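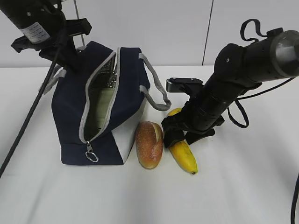
Bonifacio Vallejo is still hoarse when he picks up the phone. His Tekley side won their playoff semifinal on penalties, away at Moncrieff, and he says he shouted more in that shootout than in the whole season before it.

"I couldn't tell you who took our third kick," he laughs. "I was looking at the corner flag. I heard our fans and thought, okay, good, that one went in!"

It has been a wonderful run. Back in November, Tekley were second from bottom and had gone six games without scoring. Vallejo, then coaching the youth team, was asked to look after the seniors for a couple of weeks. He never gave the job back.

"The players were fit, they were good, they were just scared of the ball," he says. "So we played small games, four against four, every single session. You can't hide in those. You lose it, you win it back, you go again."

The goals came slowly, then all at once. Striker Silvana Guerra finished the regular season with 22, and 15 of those came after the winter break - a lovely return for a player who had spent the fall on the bench.

"Boni told me to stop coming short," Guerra says. "I love coming short! I like to touch the ball. But he said stay up there, bother people, we'll find you. First game I tried it, I scored twice against Inier. After that I didn't argue much." 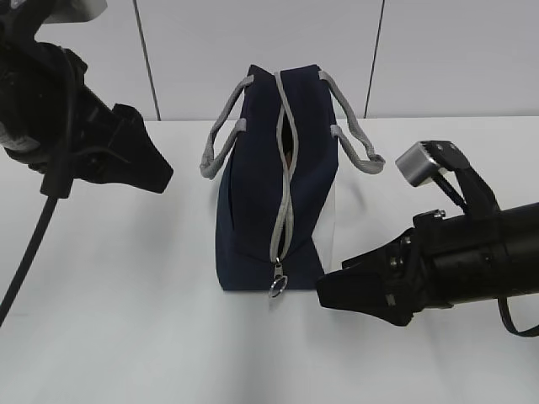 She takes the penalties too, and went fifth at Moncrieff with the tie in her hands. Did she know where she was putting it?

"Left. Always left when I'm tired. Please don't print that before the final." (She gave in later, and says she'll go right.)

The final is on 26th May against Kultitz, who have beaten Tekley twice already this season, 3-0 and 2-1. Vallejo has watched the second game back four times and likes what he sees in the last half hour.

"We had them pinned in. Their center backs are strong in the air, so why were we crossing? My fault. We'll keep it on the grass and run at them."

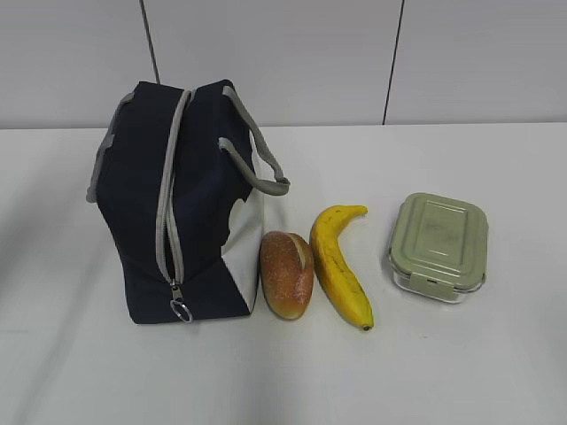
The crowd should help. Tekley drew 1613 for their last home game and sold 2582 tickets for the final by Thursday night, with more going on sale at the gate. Guerra's grandmother has one of them, for her first match ever.

"She thinks it's four quarters," Guerra says. "I've explained it. She's bringing a blanket anyway."

Vallejo has one more training session to plan before then, and yes, it will be four against four.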